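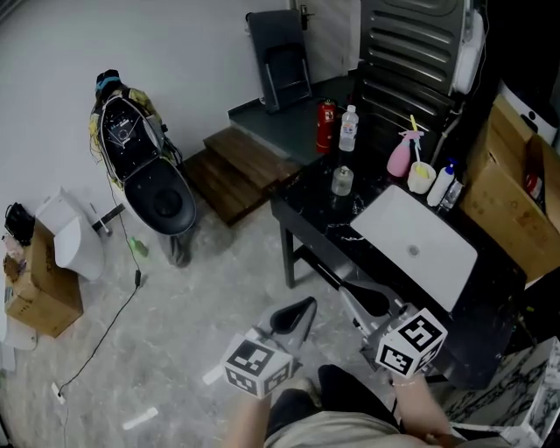

Call for Participants: Household Water Use Study

Jutidine Centre for Household Research

The Jutidine Centre for Household Research invites applications from adults who wish to take part in a study of everyday water use in the home. The study will examine how people use water for washing, cooking, cleaning and laundry, and how these habits alter when the supply is interrupted or the cost of water rises. It is carried out by the Centre with the support of the Zanance Fund.

An earlier survey of 1588 households in the Ojo study area gave the Centre a general account of where water comes from and how it is stored. It did not record in any detail what happens within the home over the course of a day. The present study is intended to fill that gap, and its findings will be made available to local water providers and to the public.

Who may apply

Applicants must be aged 18 or over and must have lived at their present address within the study area for at least one year. Both tenants and owners are eligible. Applications are welcome from people living alone, from families and from those who share a kitchen or washroom with other households. Only one adult from each household may be enrolled, although other members of the household will be asked to agree to the study taking place.

Employees of the Centre and of the Zanance Fund, and members of their immediate families, may not take part. Previous experience of research is not required. Interviews can be held in English or Yoruba, and applicants should state which they prefer.

There are 183 places. Should the number of suitable applicants exceed this, places will be offered so that different sizes of household and different types of water supply are fairly represented. The order in which applications arrive will have no bearing on the decision.

What participants will be asked to do

Each participant will keep a written diary of water use for 40 days. Diaries are supplied by the Centre, and an entry should take no more than a few minutes each evening. Participants will also be interviewed twice at home, once before the diary begins and once after it has been returned. Each interview lasts up to one hour.

A small meter will be fitted to one tap or storage tank in the home. Fitting is carried out by Skendent, the Centre's appointed contractor, at no charge to the household. Tenants must obtain the written consent of their landlord beforehand; a form for this purpose is included in the application pack. The meter records volume and time only, and will be removed at the end of the study.

Diaries will be kept during August. Applicants who expect to be away from home for more than three nights in that month are asked not to apply.

Payment and expenses

Participants who return a completed diary and attend both interviews will receive a single payment. The amount and method of payment are set out in the application pack. Those who withdraw early will be paid in proportion to the part of the study they have completed.

Privacy and consent

Taking part is entirely voluntary, and a participant may withdraw at any time without giving a reason. Names and addresses will be stored separately from diaries and meter readings, and no household will be named in any report.

How to apply

Application packs may be collected from the reception desk at the Centre or requested by post, quoting reference 3685. Completed forms should be addressed to Binta Adebisi, Study Administrator. Questions about the research itself may be put to Yakubu Mohammed, Principal Investigator. Complaints should be sent in writing to Ebere Nwosu, Head of Research Conduct.

All applicants will be notified of the outcome in writing.

Notice issued Jan 7, 2024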